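Why Robots Have So Many Rules (and Why You'd Want Them To)

For readers ages 8 to 12, and for any adults who can keep up

You probably have rules at your house. No running on the stairs. No cereal in the piano. Each one got written because somebody, at some point, put cereal in the piano.

Robot rules work the same way. A robot does what it is told, all day long, without getting bored. That sounds great until you remember that it will also do the wrong thing all day long without getting bored. A person who bumps into a door says "ouch" and stops. A robot with bad instructions may keep politely walking into the door until lunch.

So before a robot is allowed to do a job near people, it has to follow good practice. "Good practice" is a grown-up phrase meaning "the way you do it when your boss is looking, except every time."

Rule one: try it in pretend first

Say you want a robot to work a faucet. You could bring in a real robot and a real faucet and hope for the best. You could also bring a towel. A big one.

The better plan is a simulation. That's a pretend world inside a computer, a bit like a video game with worse scenery and no treasure. The gripper (the robot's hand) is made of math. The faucet is made of math. If they crash, you press a button and both are good as new. Our own faucet lesson, named Likarent, went through 266 pretend tries before we let it anywhere near plumbing.
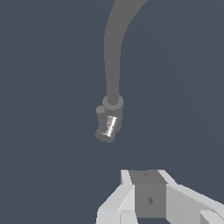
Mevulard Robot Safety Club, Young Readers' Page

A gap between the gripper and the faucet is a good thing to look for. Robots have to know where they are before they touch anything, and they are not born knowing. One of our club rules says: stop short, check, then go. You do the same thing when you reach for a mug of cocoa that might be too hot, or at least you do the second time.

Rule two: slow down near stuff

A robot arm can be quick when there's nothing in its way. When it gets close to a thing, it should slow down. When it gets close to a person, it should slow down a lot, or stop. Many workplaces put up fences, or sensors that notice when somebody steps too close. The robot is not insulted by this.

Rule three: push gently

Faucet handles do not need to be wrestled. A careful robot has a limit on how hard it may push. If the handle won't budge at that limit, the robot quits and asks for help. Plenty of people with jelly jars could learn from it.

Rule four: a big red button

Machines like these need an emergency stop that a person can reach fast. It is usually red, and it is usually large. It isn't for seeing what happens. (What happens is that everything stops and everyone looks at you.)

Rule five: write it down

When a pretend try goes wrong, you write down what went wrong. This is the least exciting rule and the one people skip. Our notebook, called Salminen for reasons lost to history, has 88 pages. Page 27 says only "missed the faucet again."

What is a standard, then?

A standard is a set of rules that lots of people agree to share. Imagine if every school had its own idea of which way a stop sign should face. Standards let a robot builder in one town and a robot user in another mean the same thing by the word "safe." They take years to write, mostly in meetings, with sandwiches.

Passing in pretend doesn't mean passing for real, either. Computer faucets never drip or get toothpaste on them. After the simulation comes a slow test with a real machine, and a grown-up by the red button.

Try it at home

Write five rules for a robot that feeds your pet. Then swap with a friend and hunt for the loophole. If your rule says "fill the bowl," did you say when to stop?

Send your rules to the Idetau Reading Room desk, marked "Robot Rules." Please do not send the pet.

Page last changed March 17, 2020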